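My trial of the Roussel home simulator, after 13 evenings

I've been meaning to write this one up since October, when a reader wrote to ask if there was any point in practicing robot navigation on a computer before buying a robot to drive around with. I said yes, with a lot of enthusiasm and very little experience, and I've felt a bit guilty about it ever since!

So when Dumska put their Roussel package on offer this summer I finally signed up. You get a set of furnished rooms, a virtual robot with a camera, and a scripting window where you tell it where to go. The plain version is 55 dollars, and the one with extra houses is 50 more on top of that. I bought the plain one, being cautious with money and not at all cautious with evenings.

Setup took me two tries (my fault, I skipped a page of the instructions – I always do), and after that it ran nicely on my old desktop. My first little project was simply to get from one room to the next without hitting anything, and I can report that chairs are the great enemy. Walls are easy. Chair legs are thin, they throw shadows, and my first script couldn't tell one from the other.

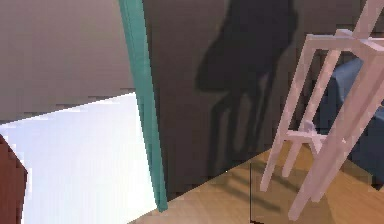 What I ended up doing was slowing everything down near furniture and having the script look twice before each turn. It's not elegant, but I was so pleased when it worked that I made myself a second cup of tea and ran it again just to watch.

A few grumbles. The edges of things look blocky at the default quality setting, and turning it up made my computer sound like a hair dryer. The help pages assume you already know what you're doing. I also tried Urkinport's kit last year, and their beginner lessons were friendlier, though the rooms were bare and I got bored with them quickly.

Would I pay for the extra houses? Probably, once I've used up this one. There's a sample pack called Prirkmont that comes free with the plain version, and I've only opened 2 of the rooms in it so far. I want to try the stairs next.

Posted 24 July 2025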